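Section 4. Working at an automated bench

Posted by Rekha Thampi, Prernport site, February

Use this section once the cell has been bolted down and the safety check in Section 3 has been signed off. It is written for bench staff moving from hand loading to the Clivine handling cell, and for the shift leads who plan their hours. Programming is covered in the Zinasden handbook, which is kept in the line office.

4.1 What changes at the bench

Under the old arrangement each person picked, placed and checked their own trays, up to 828 in a full week at the busiest bench. The cell now does the repeat picking and placing. Bench staff set out the work, confirm the first cycle, deal with stops and carry out the final check by eye. Nobody is expected to keep pace with the arm.

Staff who have loaded by hand for years usually find the first fortnight harder than the work they left. There is more waiting, and the waiting needs attention. Murali Suvarna ran the trial bench and asked for the stool and the second lamp to be added, and both are now standard.

4.2 Before you start

1. Sign on at the bench sheet. One named person holds the bench at any time.
2. Take off lanyards, loose cuffs and rings.
3. Check that the stop button is within reach of where you will stand.
4. Wipe down the slotted work surface. Swarf or tape left in a groove will lift the corner of a tray.
5. Look along the floor beside the bench. Cables must lie clear of your feet and of the trolley route.

Note: Do not move the computer or unplug anything from the back of it. Call Joni Manninen or the duty technician.

4.3 Setting out a tray

1. Select HOLD on the panel and wait for the amber light.
2. Place the tray flat on the bench with its sides in line with the grooves.
3. Press lightly on two opposite corners. If it rocks, take it off and wipe underneath again.
4. Check that the pockets hold only the parts listed on the job card.
5. Step back behind the yellow line and select READY.

CAUTION: The fingers can move without warning when the cell is in READY. Never reach in to straighten a tray. Go back to HOLD first.

The gripper comes in low over the tray, so anything left lying on top of it is likely to be struck. This includes pens and job cards. 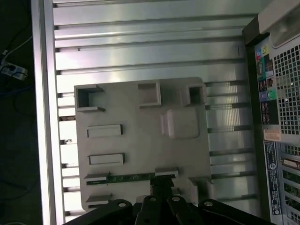 Can I still load trays by hand if the cell is stopped?

Hand loading is allowed when the shift lead has switched the cell off at the isolator and hung the tag on it. Record the trays on the paper sheet, so that the count for the shift is complete.

4.4 First cycle

1. Select SINGLE. The cell runs one tray at slow speed and then waits.
2. Watch the whole cycle from behind the line.
3. Compare the result with the sample kept at the bench.
4. If you are satisfied, initial the sheet and select RUN.
5. If you are not, select HOLD and call the technician. You do not have to give a reason on the sheet.

Repeat the first cycle after every break, every change of job and every stop longer than 12 minutes.

4.5 Stops and who deals with them

Bench staff may clear a misplaced tray or an empty feed. Everything else goes to the technician – this includes a dropped part you cannot see, an unusual noise and any contact between the arm and the bench.

Stops are logged by the cell, not by person. The log is used to plan maintenance. It is not used in reviews, and Mohandas Pillai agreed this in writing with staff before the cell was switched on.

Service is due every 2,000 hours. The panel shows a spanner symbol when it is near.

4.6 Hours, rotation and training

No one stays at the cell for more than 4 hours in a shift. The rest is spent on inspection, kitting or the Brunet line. Pay grade does not drop on moving to the cell. It rises one step once the training card is complete.

The card needs three signatures: setting out, first cycle and stops. Ajith Bhat signs for days and Joni Manninen for nights. Bring the card with you, as signatures cannot be added later from memory.

Go on to Section 5 for end-of-shift cleaning.

3 comments | 12 shares

Questions about this guide: Prernport line office, ask for Rekha Thampi | © Clivine | Back to top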